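Enseigner une tâche à un bras robotisé par télé-opération : ce qu'il faut faire, et ce dont il vaut mieux se méfier

On lit partout qu'il suffit de montrer un geste à un robot pour qu'il le reproduise. Les notices commerciales adorent cette phrase. Je monte des postes de démonstration depuis assez longtemps pour ne plus y croire sans preuves, et cette page s'adresse à ceux qui doivent quand même en monter un, parce que le projet est signé et que le matériel est déjà sur la table.

Chez nous le projet s'appelle Tralano. La tâche : prendre un câble Ethernet, l'orienter et enficher le connecteur dans un commutateur. Deux bras, deux pinces, un opérateur aux commandes. Le logiciel d'enregistrement est Brinum, mais ce qui suit vaut pour à peu près n'importe quel autre.

1. Choisir la tâche

Évitez de commencer par un câble. Je le dis alors que nous l'avons fait. Un objet souple ne se présente jamais deux fois de la même façon, et tout ce que vous croyez régler sur une pièce rigide se dérègle ici. Si vous avez le choix, prenez un cube, un gobelet, n'importe quoi qui garde sa forme quand on le serre.

Si vous n'avez pas le choix, écrivez en une phrase ce qui compte comme une réussite. « Le câble est branché » ne suffit pas. Verrou enclenché ? Voyant allumé ? Pince ouverte et bras dégagé ? Fermín Yáñez et moi avons perdu deux jours à trier des essais que nous ne jugions pas de la même manière.

2. Régler la prise

Une pince tient le connecteur, l'autre tient la gaine plus loin. Avec un seul bras, la fiche pivote dès qu'elle touche le bord du port, et l'opérateur compense au hasard. Or c'est ce hasard que vous enregistrez.

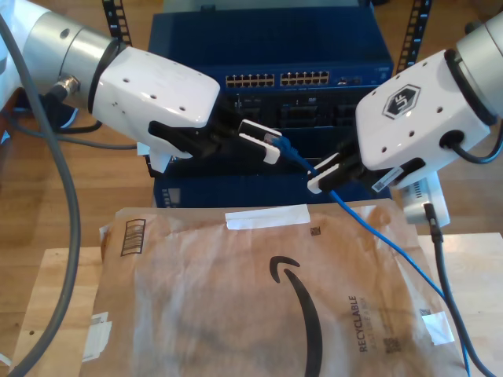

Gardez un peu de mou entre les deux prises. Un câble trop tendu transmet chaque tremblement d'une main à l'autre, un câble trop lâche n'apporte plus rien. Serrez doucement : un doigt qui écrase le corps de la fiche peut aussi gêner la languette, et vous accuserez ensuite le modèle.

Laissez du désordre sur la table si la table doit être en désordre plus tard. J'ai vu des jeux de démonstrations faits sur un plan nu, impeccable, et un robot perdu dès qu'on y posait une enveloppe.

3. Vérifier le socle avant de toucher aux commandes

Étape que tout le monde saute. Un bras dont l'embase bouge d'un rien donne des trajectoires fausses au bout, là où se trouve la fiche. Contrôlez dans cet ordre :

Les vis de la platine, à la clé, bras hors tension.
L'appui de la platine sur son support, sans jeu quand on pousse le bras à la main.
Le connecteur du câble à l'embase, bague serrée à fond.
Le trajet des câbles, qui ne doivent ni tirer ni frotter quand le bras tourne. 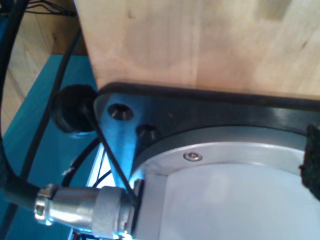

Refaites ce contrôle chaque matin. Le bois en particulier me laisse méfiant : il se tasse sous les vis, et un serrage correct en avril ne l'est pas forcément plus tard. Enikő Takács trace un trait de feutre à cheval sur la vis et la platine, ce qui permet de voir une rotation d'un coup d'œil. Je n'ai pas trouvé mieux.

4. Enregistrer

Faites d'abord une série à jeter, le temps que la main s'habitue. Ensuite, une démonstration par fichier, départ et arrivée à la même position de repos. Allez lentement, mais sans vous arrêter : les pauses de l'opérateur sont apprises comme le reste, et un robot qui hésite devant le port a souvent eu un professeur qui hésitait.

Gardez les reprises ratées puis rattrapées, à condition de les étiqueter. Changez aussi de port et déplacez le câble au départ - sinon vous n'aurez appris qu'un seul mouvement.

Combien d'essais ? On nous avait vendu le chiffre de 2000 comme un seuil magique. Personne n'a su me dire d'où il sortait. Mieux vaut un petit lot relu un par un, puis un test, puis un autre lot là où le test échoue.

5. Tester sans se raconter d'histoires

Décidez du nombre d'essais avant de commencer et notez-les tous, y compris ceux où « le câble était mal mis ». Ne replacez rien à la main en cours de route. Faites préparer la table par quelqu'un qui n'a pas fait les démonstrations ; l'opérateur, même de bonne foi, pose toujours le câble là où ça marche.

Si le taux s'effondre quand vous changez l'éclairage ou la couleur de la gaine, notez-le dans le rapport avec les mêmes caractères que le reste.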